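Jan 22, 2026

Woke up at the crack of nothing because the radiator was doing its clanking again, so I figured I might as well get the sourdough out of the fridge and bake before work. It came out flat! Not tragic flat, more like a very thick cracker, and I ate two slices with too much butter standing at the counter. Imtiaz says I'm underproofing. Imtiaz also says that about everybody's bread, so who knows.

The big thing today was choir. I've been going since June and I still get that stomach flutter on the walk over, like I'm about to be found out. We're doing the Halilović piece for the spring concert, the one with the long held note in the altos, and I've been practicing it in the car for 9 days straight. The trouble is I run out of air two beats before the end, every single time. Tharindu (he's our director, for future me, who will have forgotten everything) had us lie flat on the floor and breathe into our stomachs for what felt like an hour. The woman next to me fell asleep, I'm pretty sure. I was jealous.

But then we stood up and sang it and I made it! The whole note! I was so surprised that I missed the next entrance completely and came in on a word that wasn't even in our part. Tharindu just raised an eyebrow and kept going. He does that thing where he conducts with one hand and turns pages with the other and never looks down at the music, and I'd love to know how long it took him to learn.

Dues are 30 dollars this season, so I have to remember to bring a check next time. Also need black shoes. My old ones have a split along the side and I've been coloring it in with marker, which works fine until it rains. 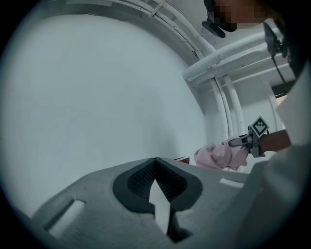 Singing at home is a whole other problem. I tried the second page after dinner, and I always go sharp when I'm by myself — no altos to lean on, just me and the kitchen timer. Tharindu told us to pick a blank spot and send the sound there, and a big stretch of plain white wall is about as blank as it gets, so I sang at that. Felt silly for the first few lines and then kind of forgot to. The quiet part at measure 23 is still a mess. I keep sliding up to the first note like I'm in a lounge act.

Mom called in the middle of it and I let it go to voicemail, then felt guilty and called back, and we talked for ages about her neighbor's fence. She wants to come to the concert. I said yes before I'd thought about where she's going to sleep — the couch is terrible and she knows it's terrible.

Feeding the starter one more time and then bed. Throat's a little scratchy, so tea first.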